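Search posts
Search
Orsolya Kerekes
August

I said I'd report back on the Vullent night cream once I'd got to the bottom of the jar, so here goes. 22 weeks from one jar, used every night apart from a week away when I forgot to pack it.

It's thick. Thicker than the Skadero one I had before, and it takes a while to sink in. I put it on when I get in from work and by bedtime it's gone.

Dry patches by my nose went in the first fortnight. The ones on my chin took longer and came back when the heating was on full.

No smell to speak of. My sister says she gets a bit of cucumber from it. I don't.

Price: 2,970 forints in the shop near me. Online it's cheaper but then you pay postage, so you only save if you order two.
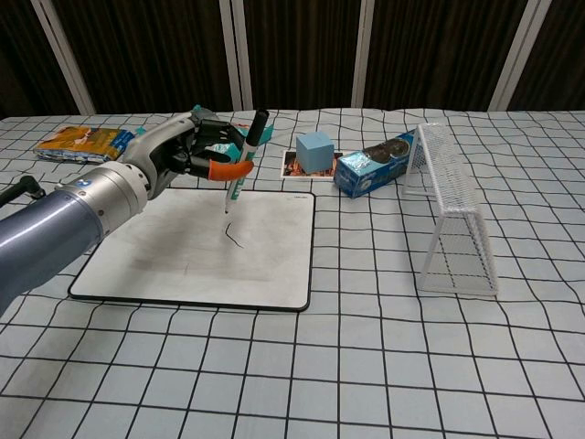 Leen Khoury replied that she'd had the same jar and it made her forehead come out in little bumps, so she gave it to her mum after a week.

Sorry to hear that, Leen. I did get a few bumps at the start, along the hairline. I was using too much. A pea-sized bit does the whole face, and I stop short of the hairline now.

If your skin is oily I'd try the gel version first. Tibor Szekeres uses it and has no complaints, but he only puts it on after shaving so it's not much of a test.

One thing I don't like is the lid. It cross-threads if you're in a hurry, and the cream round the rim dries out and goes crumbly. I wipe it with a tissue every few days.
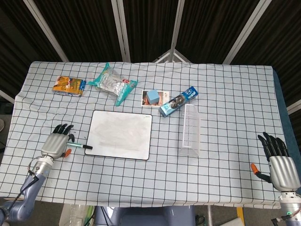

The other moan is the jar itself. You're putting your fingers in it every night. I'd pay a bit more for a pump — the day cream has one, so they clearly can do it.

Doesn't sit well under make-up. I tried it on three mornings and my foundation slid off my nose each time by lunch. Keep it for night.

For daytime I've gone back to the Nyitrai lotion with SPF 30. Bit shiny for the first ten minutes, then fine. No white cast on me, but I'm very pale so ask someone else about that.

Hajnalka Kozma asked about eyes. I kept it off my eyelids. Got some in the corner of one eye once and it stung until I rinsed it.

Would I buy it again? Yes, for winter. In this weather it's too heavy and I've been skipping it on the warmest nights.

Next up is the Brorholm balm. I've had it four days so I can't say much yet, except that the tin is hard to open with damp hands.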